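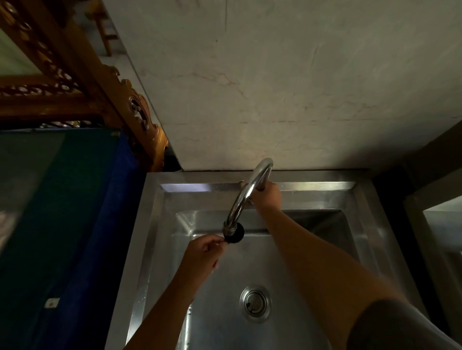 *Hands on the chrome tap, one steadying the neck and one on the black end of the spout.*

My team lost by 31 on the opening night of last season and I have never enjoyed a defeat more. I should explain that I follow Kustholm, who play women's basketball in a hall that smells of floor polish and fried onions, and that until that night we hadn't had a proper point guard for three years. We'd had people standing where a point guard stands. Then Marichka Palamarchuk walked out, dribbled the ball up the floor as if she was thinking about her shopping, and threw a pass so good that our centre dropped it out of surprise.

She had eight turnovers that night. At least five of them were passes that hit a teammate on the hands, the shoulder or (once, gloriously) the back of the head. I went home and told my sister we were going to be brilliant, and she asked me what the score had been, and I changed the subject.

I've been thinking about that game a lot this summer, partly because the new fixtures are out and partly because I spent an afternoon with Marichka for this piece and she remembered all of it. Every pass! She could tell me which side of the floor she'd been on and who had been looking the wrong way.

"I was angry for a week," she said. "I thought, why do they not look? Then Urszula showed me the video and said, look at your eyes. You are not looking either. So how can they know?"

Urszula Adamczyk is the coach, and if you've ever been to a Kustholm game you'll know her by the cardigan and by the fact that she never sits. She played for Wutotmont back when they were the only side in the league who trained more than twice a week, and she still talks about defence the way some people talk about their church. What she'd noticed was that Marichka's no-look passes were fooling everybody in the building. Defenders, yes, but also the four people who were meant to catch them.

So they spent most of the autumn on something that sounds very dull. Marichka had to say a name before every pass in training. Out loud, every single one. If she forgot, the whole team ran. I watched a session in which she forgot twice in a minute and our power forward gave her a look I wouldn't want to receive from anyone taller than me.

It was horrible to watch and it worked, slowly. We lost to Hauser by 12, and then to somebody else by nine, and then we went away to Isico on a filthy night in December and I saw the play I want to tell you about.

Two minutes left, we're down one. Isico had been trapping Marichka all night, sending two players at her the moment she crossed halfway, and up to then she'd been getting rid of the ball early and letting someone else make the decision. This time she waited. She backed up two dribbles, which pulled both of them out with her, nearly to the centre circle, and I remember thinking *oh no, she's going to get stuck.* Our centre came up to the free-throw line with her hand up. Marichka bounced it between the two defenders — between them! — and the centre caught it, turned, and had three against two in front of her.

Now the bit I love is what happened on the far side, and I only saw it when I watched it back. Our left winger had been standing in the corner with a defender glued to her. As soon as the ball went into the middle, she took one step along the baseline as though she was about to cut. That's all, one step. Her defender dropped with her, the winger stepped straight back into the corner, and the ball was already on its way. Three points, and the travelling support (there were 93 of us, the club tweeted it afterwards as if it was a thousand) made a noise I'm slightly ashamed of.

The scorer gets the points and the centre gets the assist. Marichka's name isn't on the sheet for that play at all. I asked her whether that bothered her and she laughed at me.

"I know where it started," she said.

We won that one by four. Then we won six of the next seven, and the hall started to fill up. It holds 1,383 if you count the benches behind the basket, where you can't see the shot clock, and I'd never in my life had to queue to get into it. By the spring I was queuing. I moaned about it the whole way in and I was thrilled.

I don't want to pretend the season ended with a trophy, because it ended with Wutotmont taking us apart in the semi-final. They did what good teams do, which was to stop trapping altogether. They put one long-armed defender on Marichka, told her to stay a step off, and dared her to shoot. She went two for eleven. It was a rotten evening, and Urszula stood through all of it with her arms folded, and afterwards she shook every hand on the Wutotmont bench and called one or two of them by nicknames I won't print.

When I brought it up this summer I expected some sort of speech. I got a number. Urszula had asked Marichka to make 800 jump shots a week through the break. Not take, make. She keeps the tally in pencil in a school exercise book, and she let me turn through it while she laced her shoes. Some pages are neat and some look as if they were written on a bus. There's one week with a big cross through it and a word in Ukrainian that she declined to translate.

I rebounded for her for half an hour, which I recommend to anyone who thinks they're fit. The shot has changed. She used to push it from somewhere near her right ear, with a little kick of the legs, and now it comes up straighter and leaves her hand sooner. It still goes flat when she's tired. She knows that, and she swears at it, and she goes again from the same spot until she's made three on the trot.

What I'd most like to see this season is that Wutotmont defender standing a step off her again, first quarter, with the hall full and the onions going. We get them at home in the third round of games. I've got my seat behind the basket, the bad one, because by the time I got round to booking it was the only sort left.

My sister's coming too. She's asked me what the score will be and I've told her we're going to be brilliant.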